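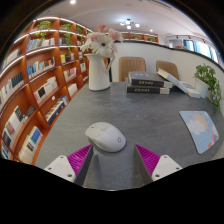
Hok-lam Yau asked me last month whether anyone would really want to hear a satellite, and I've been chewing on the question ever since. Fair enough, too. A small satellite going over your roof doesn't make a noise you could hear, and what its radio sends down sounds (on a good night) like a kettle arguing with a fax machine.

Well, I think people will want to hear it, and so does everyone else here at Citton, so I'm very happy to say that our listening project, Nesach, opens to the public on 8/16/22. It's free, it runs in an ordinary web browser and you don't need a licence, a dish or a physics degree.

I should explain what it does, as I've been living with it so long I forget that other people haven't. Nesach takes the signals our little satellite Pukitz sends down as it passes over and lets you listen to them, either live or afterwards. Pukitz is a small thing, you could carry it under one arm, and it went up in July after a wait that I won't go into because I'd only get cross again. It's been talking to us ever since! Temperature, battery, which way it's facing, how much sunlight is landing on the panels, that sort of thing. All of that comes down as tones, and we've kept the tones.

Since launch we have logged 774 passes. You can play any of them. My own favourite is one where the satellite comes out of the Earth's shadow part of the way through and the battery reading starts to climb, and you hear the pitch going up with it, and I played it in the kitchen until I was asked to stop.

There are 25 receiving stations feeding the project at the moment. Most of them belong to schools and amateur radio clubs, and a couple are just somebody's aerial on a shed. We'd love more, particularly in the southern half of the world where we've got long gaps with no one listening. If you've got a bit of garden and a cheap receiver, we'll send you the instructions and answer your emails (it's usually me answering, so please be patient in the evenings).

The sound side of it is the work of Sze-wing Wei, and I can't praise it enough. The raw signal is pretty harsh, so Sze-wing wrote a program called Tedesco that turns each reading into a note while keeping the timing exactly as it came down. "I didn't want to make it pretty," Sze-wing told me. "I wanted you to be able to tell when the satellite was cold."

You can switch Tedesco off and have the kettle and the fax machine if you'd prefer. Some of the radio club people insist on it.

On opening night we'll be following 2 passes live, with Sze-wing and me talking over the quiet bits. Each one lasts only a few minutes from horizon to horizon, so do log on early. If the weather's kind you may want to take the laptop outside, though Pukitz is much too faint to see without a proper telescope.

Teachers can ask for the classroom pack, which has 3 lessons in it and a set of recordings that work without an internet connection. It's aimed at upper primary but we've had sixth-formers enjoy it as well.

Recordings, pass times and interviews are available to the press on request. Write to the Nesach desk at Citton and tell us your deadline, and if you'd like a particular pass for radio or a podcast, let us know the length you need and we'll cut it for you.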